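3.2 Marginal notes and the question of authorship

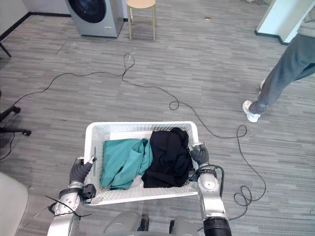 The Stavulthorpe manuscript holds 231 leaves, of which 40 carry notes in a second hand. Vasylenko argued that these notes were made by the playwright himself while revising the text for performance. His case rests on spelling, mainly the doubled final consonant and the use of "y" for "i" in short words. We tested it against the Horobets transcription, which records every variant spelling in both hands.

The transcription gives 1052 variants. Those in the second hand were compared with the letters kept at Plultness, the only papers agreed to be in the playwright's writing. Thirteen spellings are shared by the notes and the letters and are absent from the main text. All of them also occur in the parish accounts of the same district, so they can't be used to pick out a single writer.

The religious content of the notes raises a separate difficulty. Several replace an oath with a milder phrase, and one strikes out a prayer for the dead. Vasylenko read this as evidence of the author's own change of belief. Cuts of the same type are found in plays by other hands that passed through the same company, and may reflect the demands of the licenser.

Figure 4. White perforated laundry basket with a teal-green garment and a black garment, above grey striped carpet.

Dating is considered in section 3.3.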